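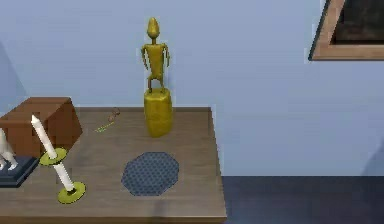

Yellow figure, toward the back of the table.

June 7, 2022

Slip casting, second go at the Bindis mug mold. Started late, scale battery was dead and the spare was in the other drawer the whole time.

Slip first. Left over from last batch, lid not on properly, skin on top like old paint. Took the skin off, threw it in the reclaim bucket, did NOT stir it back in this time. Weighed the small cup: 600 g even with slip to the line. Left it open on the shelf while I scraped molds, weighed again, 596. So it loses water faster than I thought just standing there. Lid on between pours from now on, everybody please.

Too thick to pour still. Ran off the paddle in lumps. Petro says add water, I say add deflocculant, we had this same argument last time and it's in this book somewhere. Tried a few drops of deflocculant in the small cup only, stirred slow, let it sit. Loosened up nicely. Then did the big bucket in the same proportion and overshot a bit, went stringy. Put some of the older thick stuff back in to correct. OK after that. Should have written down the drops, didnt.

Sieved it. Fine mesh clogs every minute, coarse one lets the crumbs through. Used coarse then fine. Slow but fewer pinholes, I hope.

Molds. Lindgren mold (two-part, the squat bowl) still damp at the base, feels cold against the wrist. Not using it. The mug mold feels dry, rubber bands are shot though, one snapped while I was tightening. Went over to the cut-up inner tube, holds much better. Somebody order proper straps.

Pour 1: mug, filled to the top of the spare, topped up as it dropped. Drained when the wall looked right at the rim. Wall came out thin at the foot and fat at the lip. Drained too quick I think, got a glug and a bit of suction, you can see the ripple inside. Scrap.

Pour 2: same mold, right away, which was dumb. Plaster already had a load of water in it. Took forever to build any wall. Stuck at the handle and tore. Scrap.

Pour 3: let the mold stand open in front of the fan for 60 minutes, then poured. Tilted it to drain this time, propped on two sticks over the bucket, slow trickle. Much better. Even wall, clean release, seam hardly there. Keeper. Handle has a small sink mark on the inside, fill with a dab of thick slip when leather hard.

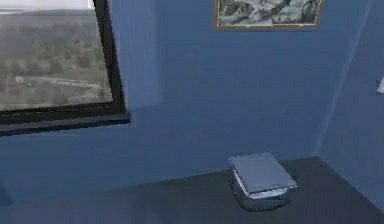 Back wall, window on the left.

Plaster. Mixed a new batch for the Rorik jug, bottom half only. Water 1,000 g, plaster by the ratio on the bag. Sifted it in, let it slake, then stirred by hand under the surface. Set up quicker than last week's, bucket had old crumbs stuck to the side and those speed it up. Scrape the bucket out properly!! Got it poured before it went to cheese but only just. A couple of bubbles on the outside face, nothing near the jug as far as I can tell.

Soaped the model with the thin soap, buffed off, soaped again. Petro thinks we use too much. Maybe. The Tristside model stuck last month and that one had hardly any on it, so I'm staying with too much.

Cleanup: no plaster water in the sink. Let it settle, pour off the top, chip the rest into the trash.

Next:
- Bindis mold dry overnight, bands off, halves apart
- check pour 3 for cracks at the handle join before it goes on the bisque shelf
- count the drops this time, write on the LID
- Lindgren mold, turn it base up
- top half of Rorik, needs natches cut first. where is the coin we use for cutting them
- Petro to try his water only version in a separate cup, lableled, not in my bucket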